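13 Jan 2025 -- for immediate release

# Cornenley Open Ballot is joining forces with three neighboring groups, and we'd like you along

Hi everyone, Tanveer Cheema here. I speak for Cornenley Open Ballot, and if you've had one of our releases before you know I write them the way I talk, so bear with me.

The news first. Our members voted in December to form a joint slate with the reform groups in Ekus, Caron and Brirar. From now on the four of us will campaign together as the Four Towns Alliance in the county elections this spring. We'll share one platform and one list of candidates, and we'll split the phone bill (which, believe me, was a longer conversation than the platform).

I've been doing local politics long enough to remember when the Ekus people and the Cornenley people wouldn't sit on the same side of a room. We fell out over the bus levy, then over the reservoir road, and then I think we just got used to being annoyed with each other. Meanwhile the county board kept meeting at two in the afternoon, when most of us are at work, and kept passing things we read about later in the paper. That's what got us talking again. I called the Caron group first, they called Brirar, and by the end of the fall we were all eating cold pizza in the same hall and arguing about commas.

## What we agreed on

The platform runs to 11 points and you can get the whole thing from any of the four groups, on paper or by email. The ones I get asked about most are these:

- County board meetings move to the evening, with public comment at the start of the agenda. Right now it comes last, after the closed session, and I've sat in that hallway past ten at night waiting to speak for two minutes.
- Every contract the county signs gets posted before the vote on it, with the full text. A summary doesn't count.
- Vacant board seats get filled by a special election. Two of the current members were appointed by the board itself and have never been on a ballot in their lives. They may be perfectly nice people! I'd still like to vote on them.
- District lines get drawn in open session. Brirar has been cut in half since the last map, and folks on one side of the main street have a different representative from the folks on the other side.

We did not agree on everything, and I'm not going to pretend we did. Caron wants term limits and Ekus doesn't. We in Cornenley are split on it ourselves. So term limits are out of the joint platform, and each candidate is free to say whatever he or she thinks when somebody asks at the door. Same goes for the landfill question. I know some reporters will want to make a story of that, and you're welcome to, but please call the Caron office for their side as well as mine.

## The petition

Along with the slate, we're starting a petition to put the evening meetings question straight to the voters. County rules say we need 825 valid signatures from registered voters, and we want a good cushion on top because signatures always get tossed -- old addresses, bad handwriting, people who moved away and forgot to tell anyone.

If you've never signed one of these, it takes a minute. Print your name, sign it, and write the address you're registered at. Please don't sign for your husband or your mother, even if they're standing in the next room and yelling that it's fine. I had a whole page thrown out over that once and I still think about it.

Petition sheets will be at all four group offices during open hours. We also have people going door to door in Brirar and the north end of Caron, and they'll each be carrying a letter with my name and phone number on it, so you can check that they're ours.

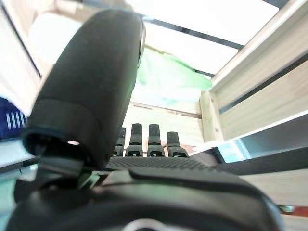
## The kickoff rally

We're holding our first joint rally at the old grange hall in Cornenley. Doors open at 9 in the morning, and speeches start whenever the coffee line gets short enough. Each group has one speaker, and I've promised to keep mine brief (my wife has offered to stand at the back with a watch).

All nine candidates will be there, and after the speeches they'll be at tables along the wall so you can go and grill them one on one. I'd really like that part to be the longest part of the day. If you support the current board, come anyway. Ask hard questions. We've invited the board members too, and as I write this we haven't heard back.

The date goes out to everyone on the mailing list as soon as the hall confirms it in writing, and it'll be posted on all four office doors. Parking is on the gravel side only, please. The grass gets soft this time of year and we had to push a pickup out of it last time.

## Getting involved

You don't have to join anything to help. We need drivers, we need people who can read a map, and we need a couple of patient souls to check signatures against the voter roll. Spanish and Punjabi speakers would be a huge help for the phone calls, mine being the only Punjabi on the team so far!

Small donations are welcome at any of the offices. We're not taking money from firms that hold county contracts, and all four groups signed on to that in writing.

## For the press

I'm happy to do interviews, in person or by phone, and evenings are best for me. Candidates can be reached through their own town's group. If you need the full platform or the text of our agreement, ask and I'll send both the same day.

Tanveer Cheema
Spokesperson, Cornenley Open Ballot, for the Four Towns Alliance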